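Flerkham Manipulation Lab Open Day: Frequently Asked Questions
Last updated November 4, 2023

General

When and where is the open day held?
The lab opens to visitors once a year, in May, at the Dorkstead site. Enter through the Meltby Road door. The main entrance requires a staff badge and is not used on the open day.

Do I need to book?
Yes, for the demonstrations. Places are assigned per session, with 11 visitors in each. The poster corridor and the parts display do not need a booking. Unclaimed places are released at the start of the session, and the desk keeps a waiting list.

How long does a session last?
Allow 40 minutes, including the safety talk. Latecomers are moved to the next session with space. The door stays closed once the arms are powered.

Is there a minimum age?
Visitors must be at least 9 to enter the demonstration room. Anyone under 16 must be with an adult who is booked into the same session.

Is the site accessible?
The demonstration room and corridor are on the ground floor. The Ritchie workshop is up one flight of stairs and has no elevator. A recorded tour of the workshop plays in the corridor.

What should I wear?
Closed shoes. Loose scarves and lanyards are left at the desk. Safety glasses are not needed for the tabletop stations and are handed out in the workshop.

Demonstrations

Which tasks will be shown?
The current list is book shelving, cup stacking, and cable routing. Cable routing depends on spare parts and may be replaced by a second cup station. Gerardo Lumbao runs the book station. Jocelyn Mercado runs the other two.

Are the arms remote controlled?
Both modes are shown. In the first half of a session an operator drives the arms by hand from a pair of leader arms. In the second half the same task is attempted by a trained policy with no operator input. The operator keeps a hand on the stop button in both halves.

How many example runs does a policy need?
The book shelving policy was trained on 200 operator runs. The cup policy used fewer, with less variation in the starting layout.

What happens in the book task?
Books start on the floor of the cell in front of a small shelf, and the goal is to have them standing on it. The starting layout is changed between attempts. Overlapping books are the hard case: the upper one has to be moved before the arm can get a grip on the one beneath. Thin covers are also difficult, as a two-finger gripper needs an edge to close on.

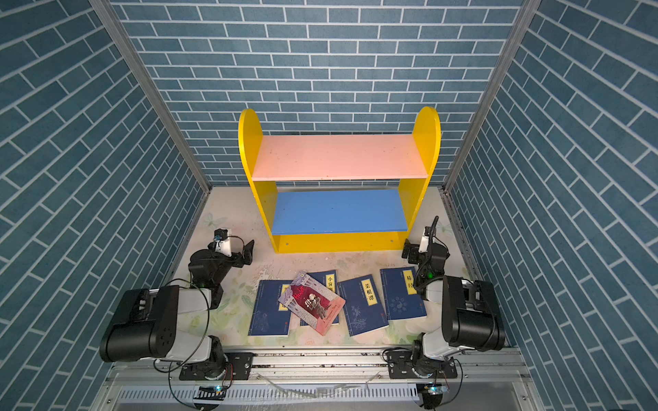 Book shelving cell, with both arms at the front rail and the shelf empty.

Why does each gripper have its own camera?
An arm reaching over a book tends to hide it from a fixed camera. The wrist camera keeps the contact area in view during the last part of the approach. The policy takes images from both wrists along with the fixed view.

Does the policy read the titles?
No. It is given no text input and is not scored on shelf order. Any book in any free position counts. Sorting by title has been requested by visitors before and is not planned.

What counts as a failed attempt?
A dropped book that cannot be reached again, a shelf pushed out of position, or a timeout at 2 minutes. Failed attempts are left to run to the timeout unless the operator stops them. Please expect to see some.

Can I drive the arms myself?
At the cup station only, one visitor at a time, after the scheduled runs. Operator seats are given out in booking order.

May I take photographs?
Yes, without flash. Flash changes the camera images and can spoil a run. Tripods are not allowed in the demonstration room.

Groups and follow-up

Can a school bring a class?
Classes are split across sessions. Write to Kristine Malabanan before booking so the places can be held together. Include the number of pupils and any access needs.

Are the drawings and training data available?
Bracket drawings for the cells can be requested from Naveed Afridi. Training data is not released. A parts list is handed out at the desk.

Who do I contact if my question is not listed?
Angelica Dimaculangan, visitor desk. Messages sent in the week before the open day may not be answered until after it.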